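Fitted sheet keeps creeping up at the corners - what am I doing wrong?

Forum > Bedroom & Linens > Beds and Bedding
79 replies, page 1

quinlan_d
Posts: 40
OK bed people, I need you. We finally got rid of the old sagging queen and bought a new bed in October. Big gray one, the kind where the base is quilted down the sides so it looks like one giant mattress. I love it. My back loves it. What I do not love is the fitted sheet, which will not stay put. I make it up nice and tight in the morning and by bedtime there are wrinkles all down the near side and the corner by the window is halfway to freedom.

The sheet is a cotton sateen from Jandham, says it fits up to 16 inches. I measured the mattress at 14. So in theory I have slack. Is the slack the problem? Do I need straps? My mother swears by ironing it on the bed, which I am not going to do.

Darcy

buttonbox_kylie
Posts: 2,000
Hi Darcy! Yes, slack is the problem. People think deeper pockets means a safer fit and it's the reverse, the extra just rides around under there and works its way out. You want a pocket as close to your real depth as you can get. Also check whether yours has elastic all the way around or only at the corners. Corner-only is the cheap way to do it and it'll drive you nuts.

I sew my own now but before that I ran a length of half inch elastic through the hem of every sheet in the house. Took one rainy afternoon and a lot of tea.

Kylie McKinnon

oyewole_c
Posts: 316
I'm going to disagree with Kylie a little. A tight pocket on a sateen is a good way to pop a corner seam, I've done it twice. The weave is slippery, so it's going to move no matter what you do. Switch to percale. It's crisper, it grabs the mattress better and you'll stop thinking about it. Mine is an Apaza and I've had it for years.

buttonbox_kylie
Posts: 2,000
Seams only pop if you haul on them! Put the two head corners on first, then go diagonal. And percale wrinkles if you so much as look at it, Chukwuemeka, you know this.

oyewole_c
Posts: 316
I do know this. I don't mind wrinkles. I mind waking up on bare mattress.

quinlan_d
Posts: 40
Just went and looked. Elastic at the corners only. Of course it is.

While I have you all, second question, and maybe this needs its own thread but I'm already here. Where does everyone put the stuff that lives on the bed during the night? I mean kid stuff. My youngest comes in at 5 am most mornings with an armful of plush food (she's on a fruit and vegetable kick, don't ask) and by the time I'm trying to pull the sheet straight I'm finding it everywhere. Under pillows. Down the gap behind the headboard. I knelt on a squeaky pear last month and said a word.

corina_b
Posts: 3,909
Basket by the bed. End of story. I've got three kids and the rule here is nobody comes down to breakfast until the bed is clear. White plastic is the way to go if you can stand the look of it. Wicker snags the plush and sheds little bits into the sheets, and then you're picking splinters out of your pajamas.

I'd put it up on the nightstand and not on the floor. On the floor it gets kicked under the bed and you're back where you started.

ebony_t
Posts: 58
Ooh, see, I'd never give up my nightstand for toys. That's where my water and my book and my glasses go. Floor basket for me, a heavy one with a flat bottom so it doesn't slide. I have a canvas one from Billden with leather handles and it's held up great.

corina_b
Posts: 3,909
Ebony, how old are your kids, though? Mine would be sitting IN a floor basket inside of a minute.

ebony_t
Posts: 58
No kids, two cats. They do sit in it. Point taken lol

quinlan_d
Posts: 40
Right, I've been busy. Took Corina's advice and put a basket on the nightstand on the left side, the low white one. It's a white plastic thing with a woven kind of pattern and holes all through it, so at least it looks a tiny bit like wicker from the door. It was holding hair stuff in the bathroom before this. My glasses have moved to the windowsill. Ebony, I felt a pang, I really did.

I also stripped the bed down to the fitted sheet and the two pillows to see what the sheet does with nothing else pulling on it. I figured if the top sheet and the comforter were dragging it around then that's a different problem and I should stop blaming the elastic.

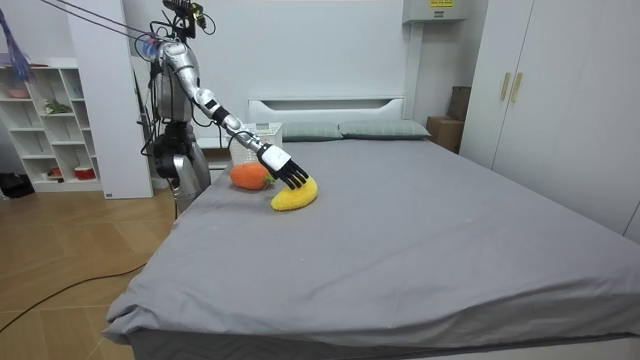 So even with nothing on top it's still wavy along the near edge, and the left side hangs down past where it ought to tuck. The quilted part of the base shows all along the bottom, which I don't mind, I paid for that quilting. But I'd like the sheet to look like it was meant for this bed. The middle is pretty smooth, I'll give it that. It's the edges that bug me.

And yes, that's the banana and the carrot, two of the regulars. They've got a way of ending up at the pillow end.

buttonbox_kylie
Posts: 2,000
Oh that's a lovely headboard! Is the panel set in? I've been after a plain white one like that forever.

Now I can see it, I'm even more sure about the elastic. Soft folds along the edge like that mean there's fabric with nothing pulling it under. You could fix that sheet in an hour. Unpick two inches of the hem somewhere near the foot, feed your elastic through on a safety pin, go all the way around, stitch the ends together and close it up. If your hem's too narrow for half inch, use three-eighths.

oyewole_c
Posts: 316
I'll come halfway. Elastic all the way around would help. But do it on a sheet you like, and I still say that fabric is going to shift. Look at how it drapes on the left. Percale would hold a fold there.

Pillows are a nice color by the way. Green? Gray?

quinlan_d
Posts: 40
Both, sort of! The package said sage and my husband says gray, and depending on the light I can see it either way. They didn't come with the sheet, they're from a Winitz clearance bin.

Kylie, yes, the panel's set in a little bit, one long one going across. It collects dust on the bottom lip. Otherwise I've got no complaints.

corina_b
Posts: 3,909
Dust on the lip: old sock over your hand, once a week, done.

Can I put in a word for sheet suspenders? I know people think they're fussy. You clip them to the corners under the mattress in a sort of triangle and they stay on until wash day. I've had mine through two mattresses. The only annoying part is lifting the corner, and on a bed that size you'll want somebody on the other side helping.

ebony_t
Posts: 58
I tried those and they pinged off in the night and hit the wall. Scared me half to death. Were mine just bad?

corina_b
Posts: 3,909
Metal clips or plastic? The plastic ones are useless on anything slippery. Get metal, with the little rubber button inside.

ebony_t
Posts: 58
Plastic. Ugh. OK.

dustruffle
Posts: 11
Lurker here, hi. I have a similar base with quilted sides and what worked for me was a thin cotton mattress pad underneath. The sheet was sliding on that shiny mattress cover, and once there was something with a bit of grip under it the whole thing calmed down. Might be worth trying before you buy anything, if you've got an old pad in a closet.

quinlan_d
Posts: 40
Hi dustruffle! I DO have an old pad in a closet. It's from the queen, so it'll come up short on this one, but I could lay it across the middle and see if it makes any difference.

buttonbox_kylie
Posts: 2,000
A short pad will give you a ridge right where it stops, and you'll feel it every time you roll over. Ask me how I know.

dustruffle
Posts: 11
Fair. I'd say a couple of nights just as a test, then get the right size if it works.

oyewole_c
Posts: 316
Grip layer underneath, agreed. That's a better idea than mine and it costs less. I'm still right about percale.

quinlan_d
Posts: 40
OK so the plan is pad first, for two nights. If the corner by the window still comes off, I'm doing Kylie's elastic. If I mess up the elastic, I'm buying Corina's metal clips, and if all that fails then Chukwuemeka gets to pick my next sheets.

Kylie, quick one before I go hunting for a safety pin: does the elastic need to be prewashed? I've got a roll of the white braided kind that's been in the drawer since I hemmed the curtains.

buttonbox_kylie
Posts: 2,000
Give it a good stretch first. If it's crunchy or it doesn't spring back, toss it and get new. Braided gets narrower when you pull it, so I like knitted for sheets, but use what you have. I don't bother prewashing. Cut it a bit long, pin it, put the sheet on the mattress and check before you sew the ends. And post it when you're done, I want to see that corner!

Page 1 of 4 - Next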